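I have packed lunches for a living for going on 12 years now, most of them at Gatden, where we fill bags for schools, hikers and one very loyal bowling league. So when Csenge Kocsis told us in December that a pair of arms would be joining the packing line, you can imagine the talk in the break room. I had a second cup of coffee over it, and then a third.

What I keep coming back to is how much of my day lives in my hands. A soft bag slumps, a handle flops over where you don't want it, and your fingers sort it out while you're chatting about your sister's kitchen. The arms have to be taught all that. Practice is done on a white table with a teal zippered bag, a banana, a little pink fruit and a clear container, one gripper at the bag's shoulder and the other waiting open on the right.

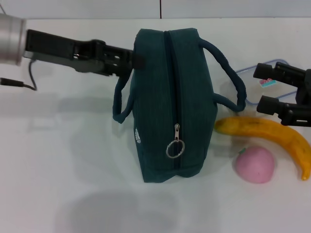

Will the packers lose their jobs?
Our hours are staying as they were through the spring, and five of us are being trained to run the new station alongside our regular work.

I'm one of the five, which surprised me more than anyone (I still print out my emails). The training is 40 hours, spread over the slow afternoons, and I've liked it more than I expected to. Urano and Skokumden, our two sister kitchens, are watching how we get on. My wrists are watching too – on a big order I used to close more than 48 bags before my first break, and I felt every one of them at bedtime.

There's the view from the wrist as well, and I've grown fond of it. Sometimes it's mostly ceiling, long pale panels with thin dark seams, and a bit of off-white surface along the bottom.
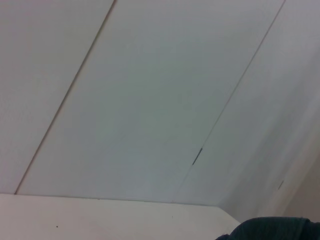

Who decides when the arms get stopped?
Whoever is on the station decides, and we don't have to ask a supervisor first.

That one mattered a lot to me. I do miss standing elbow to elbow with the girls all morning, though, and I've told Csenge so. She's moving the station closer to the line next month.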